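A toy library in Khumalo wants parents to believe that a plain block of wood is worth a deposit. The claim deserves a harder look than it has had so far.

The Allov Play Library reopened its lending shelves in May with a new line it calls the Vivex set: unpainted wooden blocks and a large printed cloth to build on. According to the library's flyer, the cloth "turns any table into a landscape" and keeps children building longer than a bare surface would. The flyer doesn't say how much longer, or who held the watch.

Dineo Potgieter, who runs the library, was happy to talk about the set but less ready with numbers. "Parents tell us," she said, when asked how she knew it worked. Pressed on which parents, she said the feedback had come in person at the desk and had not been written down.
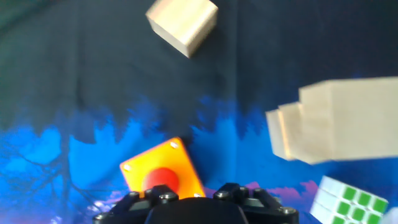

Pale wooden blocks on the dark part of the printed cloth, near the blue treeline.

What can be said for certain is that people are borrowing it. The library's loan book shows 177 checkouts of the Vivex set since the shelves reopened, out of 3,859 loans of all kinds. That puts it just under five percent of the total, a respectable showing for a new item. It is hardly the "runaway favorite" promised on the poster by the front door.

The cloth is the part that gets people talking. It shows a white and icy-blue mountain, with pink and violet patches and evergreens in silhouette where the bright blue gives way to near black. It is a handsome print. Whether it helps anyone build is another matter. It wrinkles, and a tall stack set down on a wrinkle starts its life at a tilt. Two borrowers I spoke with at the returns desk said they had ended up building on the floor and leaving the cloth folded in its bag. A third said her son ignored the blocks entirely and drove toy cars up the mountain.

Potgieter said the creases "are part of the terrain." The care sheet in the bag, which came from the supplier, Broteck, tells borrowers to iron the cloth before every use. Both of those can't be good advice. 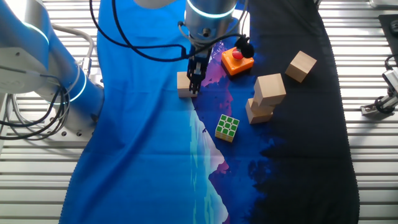 ## What the deposit pays for

The bigger complaint is money. A deposit of $2 used to cover anything on the shelves. The Vivex set now carries its own deposit, which the library declined to have printed here on the grounds that it is "under review." Borrowers said they had been quoted different amounts at different times. Potgieter did not dispute that.

She did provide the cost of the purchase. The library spent $1,059 on its first order of sets, paid from its replacement fund, and says the higher deposit protects that spending. It is a fair argument for a puzzle with a hundred small pieces. It is a weaker one for blocks, which are about the sturdiest thing a child can be handed. Asked how many sets had come back damaged, Potgieter said one cloth had a juice stain and one block had been chewed, "possibly by a dog."

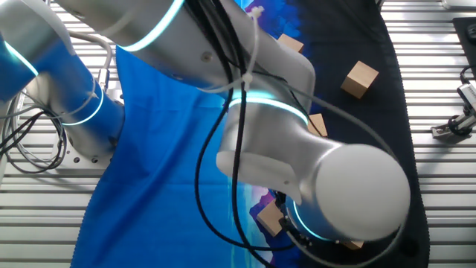
None of that makes the set a bad one. The blocks I handled at the desk were smooth, with clean edges, and felt good in the hand. Small children have been content with less for a very long time, and a parent who wants a quiet hour on a wet afternoon could do worse. My quarrel is with the flyer, which also states that block play on a patterned surface "improves spatial skills." I asked for the source. Potgieter said the wording had come from Broteck with the first shipment and that she had taken it on trust. Broteck did not answer two messages asking the same thing.

The library says it will print a corrected flyer and settle on a single deposit before the next order is placed. It gave no date for either. Anyone borrowing a set before then should get the deposit written on the loan slip, and should check that the cloth is in the bag before leaving, as the slip lists only the blocks.

The lending desk is open until 4 p.m., and sets can be kept for two weeks with one renewal.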